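Sanctuary and Sacristy Safety Check, with Comments
St. Anselm's, Drakancombe. Walked 3/18/24 by Rogelio Agbayani and Divina Gatchalian.
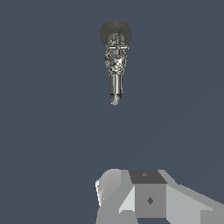
Same form as last August, so you may compare. Some of you will find it a quick read.

1. Sanctuary lamp, chain and pulley
PASS. Chain sound, cleat tight. The knot is new and looks like something off a fishing boat. Please leave it alone.

2. Altar candles and followers
FAIL. One follower is cracked and has been mended with tape. Tape burns. Replacements ordered from Verstraete.

3. Altar cloths, clearance from flame
PASS, barely. The long Lenten cloth hangs well clear on the Epistle side and drifts toward the candle stand on the other. Whoever irons it should also center it.

4. Thurible and charcoal
FAIL. Spent charcoal was found in the wastebasket, on top of paper towels. The metal bucket with the lid, marked ASHES in letters Waqas Minhas painted large on purpose, was holding umbrellas.

5. Processional cross and stand
PASS. The base wobbles if you lean on it. Don't lean on it.

6. Altar steps and carpet
FAIL. Carpet edge lifting at the second step. Two servers have met it so far, one while carrying the cruets. Ostico quoted $2630 to replace the whole runner. Ronaldo Yap believes in carpet tacks. We would like a third opinion.

7. Vestment press
PASS. Drawers slide, stops hold. The bottom drawer still contains the maniples. Mechthild Baumgartner says they will be wanted again, and we have learned not to argue.

8. Fire extinguisher, sacristy
PASS. Tag in date, gauge in the green. It was behind the Christmas crib. Keep 30 inches clear in front of it, shepherds included.

9. Wiring, credence side
FAIL. Two extension cords, one plugged into the other, running under the rug to a lamp that doesn't work. Cords removed. Lamp awaiting a decision.

10. Sacrarium
PASS. Drains freely. It is not for coffee.

Items 2, 4 and 6 to be looked at again before Palm Sunday. Keys are with Divina.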